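3.2 Behälter und Objektsatz

Für die Versuche zur Lagerung gemischter Kleinteile wurden rechteckige Blechbehälter mit schrägen Seitenwänden und ebenem Boden verwendet. Die Neigung der Wände soll verhindern, dass runde Gegenstände in den Ecken verklemmen. Der Objektsatz »Bako« umfasst 12 Teile aus Spielzeug und Haushalt, von denen je Durchgang nur eine Auswahl eingelegt wird.

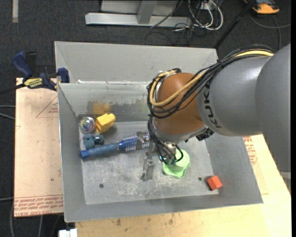 Abb. 7: Blechbehälter mit Teilauswahl, u. a. transparenter Ball, gelber Spielzeugbaustein und blaue Rundbürste

Der Behälterboden weist Kratzer und Schleifspuren auf, vor allem im unteren mittleren Bereich. Für die Auswertung der Ruhelagen wurde dieser Bereich gesondert erfasst (A. Ekpo, Messreihe Covport). Insgesamt liegen 115 Durchgänge vor. Die Rundbürste kam meist quer zur Längsachse zu liegen, der Ball rollte in rund 7 % der Fälle nach dem Einlegen weiter. Die Rohdaten sind in Anhang B unter Nr. 1402 abgelegt.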